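Wednesday, 26 August 2026

Rain on and off all day, and the learning curve finally did something. I've been putting off writing in here for over a week because every entry was going to say "still stuck on the sevens" and I couldn't face typing it again.

So, for the record, and mostly so I can find it in six months when I've forgotten: the sevens were a cropping problem. All that time fiddling with the network and it was the cropping! I'd been cutting each box of the weather ledgers out with a fixed margin, and on the pages where the Fasthorpe observer wrote big (he wrote very big in winter, I don't know why, gloves maybe) the top bar of the seven was getting shaved clean off. What's left when you shave the bar off a seven is a one. A slightly drunk one, leaning to the right, but a one. And the model, bless it, was saying "one" with enormous confidence, over and over, and I was shouting at it for being wrong when it was reading perfectly well what I'd given it.

I only spotted it by doing the thing I always tell other people to do and never do myself, which is look at the actual crops. I'd been looking at whole pages, and at the loss, and at the confusion matrix (very pretty, very blue, no use at all) and it had been weeks since I'd opened the folder of little squares that go into the network. Opened it this morning with my toast. Scrolled for perhaps a minute. There they all were, rows of headless sevens.

Anyway. I made the margin depend on the height of the ink in the box, padded it a bit, re-cut the lot and started again from scratch before I'd even got dressed properly.

Some background, in case I ever let anyone else read this. The Pumphrey job is the ledgers: rainfall, temperature morning and evening, wind direction, and a remarks column that I'm pretending doesn't exist for now. I have 478 pages scanned. Each one is ruled by hand, so no two grids are the same, and the columns drift to the left as they go down because he didn't move his elbow, or that's my theory. The plan was always to do it in two steps, find the boxes first and then read what's in them, and for a while I was very pleased with how tidy that was. What I hadn't properly taken in is that when the first step is slightly off, the second step gets blamed for it. You end up tuning the reader to cope with the finder's mistakes and then when you fix the finder, the reader gets worse for a bit. Had that in June as well and evidently learnt nothing from it.

Rang Dennis Cheetham at lunchtime to crow. He was very nice about it, and then asked how I was splitting the pages into training and test, in that mild voice of his, and I got a cold feeling straight away. I'd been splitting by box. You shuffle all the boxes, you hold some back, off you go. Except boxes from the same page have the same pen, the same paper, the same damp stain and the same mood of the same man on the same afternoon. So the model gets to see most of a page in training and then gets tested on the remaining few bits of that very page. Of course it does well! It's like being examined on a book with the book open.

He said split by page at least, and by month if I could stand it. I couldn't really stand it but I did it, by month, all afternoon, because the scans weren't named by month, they were named in whatever order they came out of the box file, and I had to go through and read the headings. My eyes are like two boiled sweets. Some of the headings have been corrected in a different ink, so I had to decide whether to believe the first date or the second. I believed the second. I've written down which ones.

The result is that the number I've been quoting to people is too good and I'm going to have to go back and un-quote it. I'm not going to write the old number here. The new one is lower by enough to sting. On the bright side the headless-seven fix holds up even on the strict split, sevens went from the worst digit to somewhere in the middle, and the worst digit is now five, with threes not far behind. I looked at the fives. (I looked at the crops! See above!) His fives have the flag floating off somewhere to the right, sometimes so far it's touching the next box. That one might be a real reading problem. Or it might be cropping again. Tomorrow.

Ran it for 100 epochs, which was far too many. I could see it had stopped getting better on the held-out months before epoch 30 and after that it was only memorising his handwriting harder and harder. I let it go on anyway because I was sorting headings and didn't want to get up. Must put in the thing that stops it by itself. Pliltunia has a setting for it, I've seen it, you give it a number for how long it should wait before giving up. I put 6 in to start with and we'll see. I do like Pliltunia, in spite of the error messages, which all seem to have been written by somebody in a hurry to catch a train. Today's was "shape problem". That was the whole message. Whose shape! Where!

(It was mine. I'd changed the padding and not told the input layer.)

Then there's the business of the ditto marks, which I want to get down while I'm still cross about it. Whenever the wind didn't change from one day to the next he put two little ticks in place of writing SW again. Fair enough, I'd do the same. But in the second half of the ledgers he gets lazier and puts a single long line down through the column meaning "same as above, all of these", and my box finder reads that line as a column edge. So it splits the wind column down the middle, and everything to the right of it moves over by one, and temperatures turn up as rainfall. There's a week in there where Fasthorpe apparently had tropical downpours every morning. I'd seen that spike in the plot and thought, goodness, must have been a dreadful summer.

Options, as far as I can see. I can teach the finder that a column line has to reach the ruled line at the bottom, because his long dittos tend to stop short. Or I can count the columns in each page and throw a page back at myself when there's one too many, and just deal with those by hand. The first is cleverer and I'd enjoy it more. The second would be done by teatime. I've a feeling I know which one Dennis would say, so I didn't ask him.

While all that was chugging I tried out the Vakow trial, which I signed up for ages ago and forgot. You send them pages and they send back a table. I gave it a few of the easy ones and it did very nicely on the printed headings and then made complete soup of the handwriting, and where it couldn't read a number it put one in anyway, a perfectly sensible-looking one, with no mark to say it had guessed. That bothers me more than a wrong answer would. I'd take a blank over a plausible temperature any day. It did make me think I should be doing better on that front myself, though. My own model gives a confidence and I throw it away the moment I've got the digit! So that's now on the list too: keep the confidence, write it in the next column, and have anything under some cut-off come out in a pile for me to check by eye. I don't know what the cut-off should be. I'll plot it and squint.

Stopped for food a bit after seven.

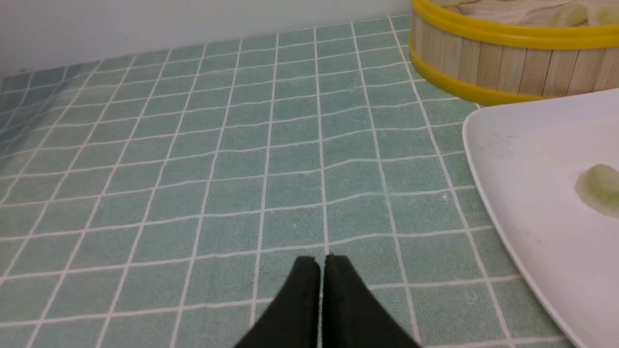 Steamer, plate and the tablecloth with the white squares.

Back at the desk afterwards, which I'd promised myself I wouldn't. Had one small idea while eating and wanted to see if it had legs. The morning temperature and the evening temperature can't be just anything, they're tied to each other and to the day before. If the reader says 14, 15, 75, 13, then the 75 is much more likely a 15 with a blot on it. So you could let the neighbouring days have a vote. It's tempting, but I can see the trap from here: if I lean on it too heavily I'll smooth away the odd days, and the odd days are the ones anyone would want these ledgers for in the first place. A proper sudden frost would get politely corrected into a mild evening. So I think the neighbours get to raise a hand and send the box to the checking pile, and they don't get to change the number. Wrote it up on a sticky note, stuck it to the monitor, it fell off, stuck it again.

Also tried making the training crops a bit grubbier on purpose, smudges and a little tilt either way, and it's helped the threes and done nothing at all for the fives. I did get carried away with the tilt at first and had it going round so far that sixes were turning into nines. Took that out.

Left it running with the new split, the new margins and the stop-by-itself setting switched on. Laptop fan going like a hairdryer. I've put it on the cold step by the back door with a book under each end.

To do: fives. Count the columns. Keep the confidences. Write to the Pumphrey people about the number, and do it before lunch or I'll find a reason to leave it till Friday. Buy stamps.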